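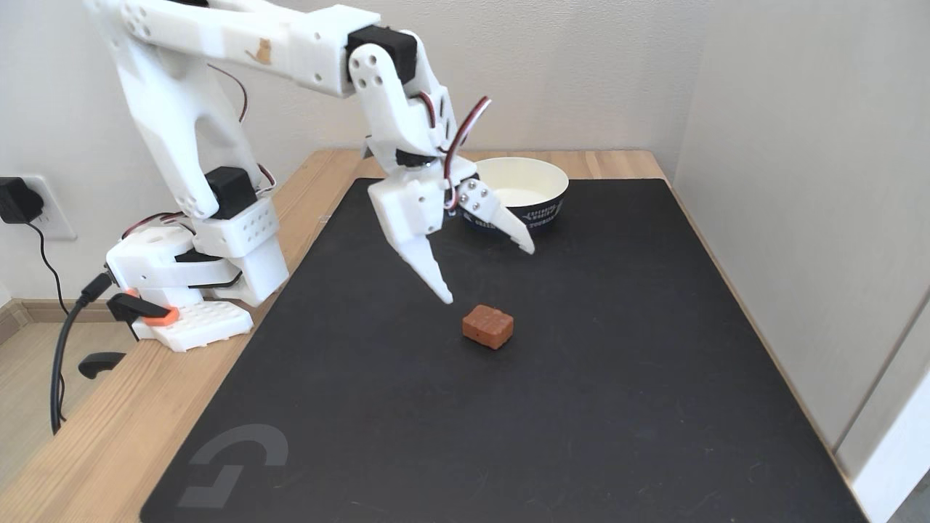 Vasylyna Pavliuk holds that a demonstration recorded by hand-guiding is worth more than one recorded by remote control, and that the argument should have ended years ago. A person holding the arm feels contact directly, she wrote in reply to my last column, and a person holding a leader arm or a joystick is guessing from what the eye sees.

I agree with the first half. Contact is where small arms with hobby servos do badly, and an operator who feels the load will slow down at the right moment. But the feeling belongs to the operator. It does not end up in the data unless something on the arm measures it, and on most cheap arms nothing does beyond a coarse current reading. What ends up in the data is joint positions and camera images.

The images are where hand-guiding costs the most. With a hand around the forearm, every picture contains a hand. A policy trained on those pictures then runs in a workspace with no hand in it. You can mask the hand out, or replay the motion and record again without it. Replay works for picking up a block the size of a caramel and putting it in a bowl, provided both are put back exactly where they were. It works poorly for anything that slides.

There is also backlash. A guided arm is pushed from outside, so the slack in each joint is taken up by the operator's push. Under its own power the motor takes it up, often on the other side of the gear. On our arm at Stisden the difference at the fingertip was nearly 5 mm, enough to miss a small object.

Remote control has its own faults. The lag is real, depth is hard to judge, and new operators stop before every grasp. The pauses get learned along with the grasp. Last October we threw out 18 of 50 episodes for this alone – a poor yield, and most of the discarded ones came from the first hour. Pavliuk would call that proof. I would call it a training cost, paid once per operator.

My position is narrow. If the policy sees through a camera, record by remote control, with the commands going through the same motors that will later do the work. If it uses joint positions only and the task is mostly contact, guide it by hand. Log commanded and measured positions separately in both cases. Too many shared sets keep only one and do not say which.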